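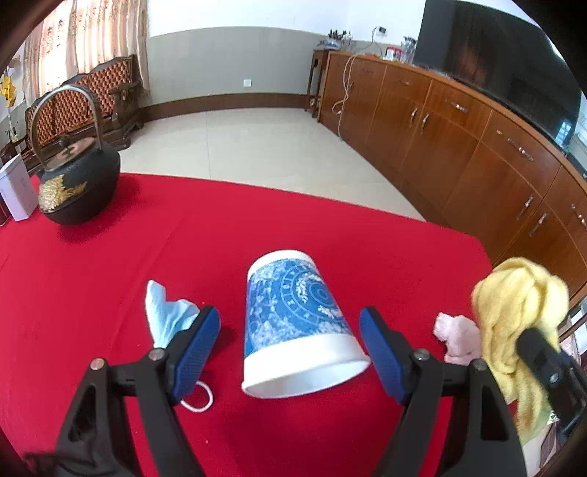 Where do the paper cups go after the tea break? Into the bag under the sink, one inside the other, and the teapot is emptied before anybody sits down again.

19/07/2022, Indthorpe, back workshop

I write this mostly for me and for Athina, who has the table next week.

Tea table. The red cloth is still on. I wanted to change it in May already, but the other one is too short for this table and it slides. The red one stays in place, also when you pull things over it. Loukia says it hides the tea stains and I agree, but the crumbs you see very well.

The patterned cups with blue rings and white flowers are from the Nikolaidis order. They fall easily when they are empty. With tea inside they stand well enough. I weighed one sleeve on the parcel scale: 627 grams with the plastic. The older plain ones were 749 for the same sleeve, so the new paper is thinner, and the fingers feel this when the tea is fresh. For the next order I would go back to the thicker ones — please tell me if you don't agree, Ataberk, you are the one who liked the pattern.

Black iron teapot with the gold flower: no soap inside, only hot water and then leave the lid off. Last month someone closed it wet and there was a little rust under the lid. I rubbed it with used tea leaves and boiled it 3 times, now it is all right. Also the handle becomes hot if the pot is left on the warmer, take the towel for it. The yellow towel is good for this, it is thick. It is not for wiping the floor (Kako, second time I find it on the mop bucket).

The small pink cloth is for the table only. It should be rinsed and hung, because when it is left in a ball it smells the next morning. I tried drying it on the radiator pipe, 46 minutes, and it was still damp in the seam. Window hook is better.

Face masks: used ones in the bin with the lid, please, and no masks on the tea table. I know where it comes from, we take them off to drink and then the hands are full. Evanthia proposes a row of pegs by the door, one for each person. I have pegs at home, I will bring them.

To do:
put a smaller tray for the teapot
ask Aliki if the Celtia tea is finished or only moved
wash the red cloth, cold, alone (it gives colour)
new sponge

Tried also to tidy in another order today, first the rubbish, then cups, teapot last. It goes almost twice as fast as when I start with the pot. I will do it the same way tomorrow and see.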